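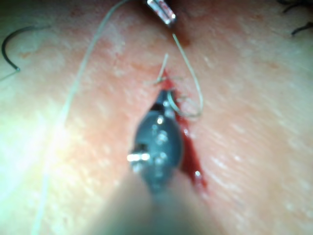
# Short jaws or long jaws for suturing with a wrist camera?

**Renzo Cirillo**
March 18, 2021

We have two needle drivers to choose between for the Correa arms and I have to order one set this month. Both fit the same wrist. The Brororden has short, rounded jaws. The Cikard is longer and thinner, with a flatter grip face. We use the wrist camera view for the close work and the overhead camera for everything else.

I ran 40 stitches with each. The Brororden held the needle better and dropped it less when I turned the wrist hard. The Cikard was easier to see past, especially when picking up the loop for the knot. With the Brororden the jaw and shaft take up a lot of the picture and I lose the thread behind them.

Has anyone here used both for longer than I have?

---

**Morenike Nwosu**

I've used both. I'd take the Brororden. Seeing past the tool is a camera problem and you can move a camera. A needle that rolls in the jaws can't be fixed by moving anything.

What grip force are you running? The default on the Cikard is low.

---

**Renzo Cirillo**

Default on both. I didn't know the Cikard one was low, so the comparison may not be fair. I'll run it again with them matched.

---

**Ibrahim Abubakar**

I don't agree that the camera can just be moved. On our arms the bracket has 2 positions and neither one clears the shaft. Whichever you pick, the bottom of the picture is shaft and it's out of focus. If you set focus on the tissue you lose the shaft, if you set it on the shaft you can't see the stitch.

Longer jaws put the tip further into the part that is sharp. For me that settles it.

---

**Morenike Nwosu**

They also bend more. Pull a knot down with the Cikard and compare where the tip is with where the controller says it is. Ours was out enough that I stopped trusting the readout for anything fine.

---
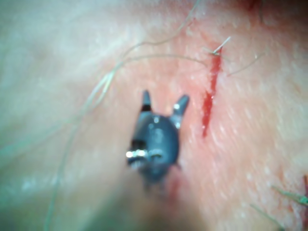

**Elmarie Makhubela**

The glare off the metal band on the wrist bothers me more than jaw length. It throws a row of white spots into the picture, and our tip tracker picks those up as the tip about as often as the real one. The grey parts of the body give it no trouble. With the jaws open the tracker does better, as it has a V to look for.

Turn the light down before you rerun the test, Renzo. The pale thread is hard enough to follow once part of the tissue washes out.

---

**Ibrahim Abubakar**

Careful with that. Turn it down too far and the exposure goes up to make up for it, then you get blur when the wrist moves. Fix the exposure by hand first, then change the light.

---

**Nkechi Tamuno**

Is anyone using the Gadatance controller with either of these? We get a small delay on jaw close that we don't get on open. It's there with both drivers so I don't think it's the jaws.

---

**Elmarie Makhubela**

Yes, we had it. There's a smoothing setting on the grip channel, separate from the one for the wrist joints. Set it to 7 or lower and try again.

---

**Nkechi Tamuno**

Found it, thanks. Ours was on 40.

---

**Renzo Cirillo**

Matched the grip force and fixed the exposure. The Cikard drops fewer needles now but still more than the Brororden. I also checked the bend Morenike mentioned and it's there on ours too. I'm ordering the Brororden and will ask for the other bracket with it.

---

**Ibrahim Abubakar**

I'd still go the other way, but post what the view is like with that bracket once it's on.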